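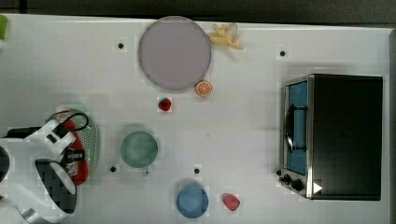
How long does a visit to the Tallcombe open day take? Two hours if you behave yourself, and most of an afternoon if you're me.

I went because Harriet Mercado had a spare ticket and because she promised there'd be lunch. There was no lunch. There was a paper cup of coffee, a lanyard with somebody else's name on it (I was Petrică Avram until closing time, and I have to say I enjoyed it), and a very cheerful woman from Konstantinidis who herded us down a hallway that smelled like new carpet.

"Is this the robot that folds shirts?" I asked Harriet.

"That's Haltelon," she whispered. "Haltelon's next door. This one does kitchens."

They called it Sakeo. I'd expected something with a face, I guess, and what I got was an arm, big and white and all angles, and a tabletop with a toy kitchen spread over it. There was a plate, a mug, a blue bowl, a toaster oven, and some toy fruit, the kind my niece used to serve me for dinner. I was so charmed by the little strawberry that I missed the entire introduction.

"Any requests?" the cheerful woman said, and looked at my chest. "Petrică?"

It took me a second. Harriet had to elbow me.

"Strawberry in the bowl," I said, in what I hoped was a Petrică sort of voice.

Well! You have never heard a room go so quiet over a strawberry. The arm swung out, thought about it, swung back a little, and came down so slowly that the man in front of me started holding his breath, and then I did too. It pinched. It lifted. The strawberry popped out and went rolling off toward the mug, and all of us groaned like we'd missed a field goal.

"It'll try again," said the cheerful woman, and it did, with exactly the same patience, which is more than I'd have managed. My mother raised 6 kids and she'd have thrown that strawberry at the wall.

The second time it went in. People clapped! I clapped with my coffee still in my hand and got most of it on the lanyard.

Afterward a tall man with a mustache came up and stood very close to me, reading my name tag.

"That's interesting," he said. "I'm Petrică Avram."

I looked for Harriet, who had become fascinated by a fire extinguisher.

"They told me at the desk I'd already arrived," he said. "I drove 500 miles for this. I've been sitting in the lobby. Did I have a good time?"

"You asked for the strawberry," I told him. "It took you two tries."

He nodded slowly, like that sounded about right. I took off the lanyard, coffee and all, and put it around his neck, and he went over to the cheerful woman and asked, very politely, whether it could do the banana.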